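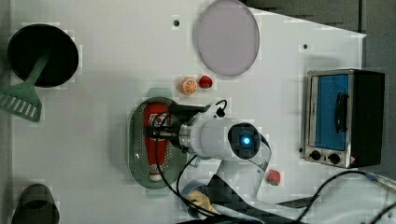 In-kind donations for a town council campaign: what has to go on the report?

I'm running for a seat on the Birow town council and keeping my own books. The limit for small campaigns here is $3250, and if we stay under that we file the short form. Cash is easy enough. What I can't work out is household stuff. We are setting up a kitchen in the office we rent on Skála Street, and people keep giving us things for it, such as a black frying pan, a green slotted spatula and a big round plate. Do I have to put a value on each of those and list who gave it? The town clerk's handout has one line on in-kind gifts and it only talks about printing. My first report was for February and I left all of this off.

Posted by birow_ward2, Mar 30, 2023

ledgerkeeper
Yes, in most places they count. An in-kind gift is valued at what you would have paid for it in the condition it came in, so a used pan might be $6 and a spatula 2. Many local rules have a floor below which you don't itemize by donor, but you may still have to include the total, and it goes toward your $3250. Keep a sheet with the giver, the item, the day you got it and the value. For February, ask the clerk about filing an amended report. When I did the books for a school board race in Bitari we amended ours twice and it was one page each time. Get the answer about the floor by email so you have it in writing.

One more thing. If somebody only lends you an item and takes it home after the election, that may be handled differently. Ask about that too.

townhall_regular
no one is going to check on a spatula. I would worry more about the rent

mapleside
I'd go with the first reply, but check whether your limit covers money raised or money spent. Ours was on spending, and nearly $10 of every hundred we had written down didn't belong in that column. If it's the same for you, you may have more room than you think. The form instructions should say, usually on the back page.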